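Gallery: settling into the Jivcombe workroom

Posted 04/06/2026

We have had the keys to the big room at Jivcombe since April, and so many of you have asked what it is like in there that it seemed only fair to put up a page. It is a proper working room, with shelving, plenty of tables and enough floor between them that you can walk across with your arms full and not knock anybody's elbow (those of you who remember our old place in Varkthorpe will know what a treat that is!).

Most of what goes on is quiet, fiddly work done with the hands, and a good deal of it is done sitting down. People drift in and out, the kettle goes on, somebody gets up to look for something on the far side, and before you know it the whole afternoon has gone.
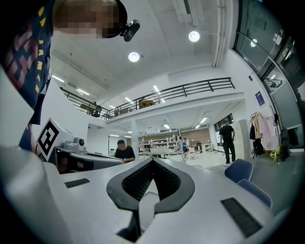

Heads down at Jivcombe, with one of us in for a close-up in the navy T-shirt with the yellow lettering.

The tables came from El-Sayed, who let us have them for less than we had feared, and it took almost 100 trips up and down the stairs to bring everything in from the van. We are still deciding what lives on which shelf, so please do put things back roughly where you found them, and if you have spare boxes with lids we would be ever so glad of 3 or 4 more.

More pictures will go up once the Julludetti order is finished and we have had a good sweep round.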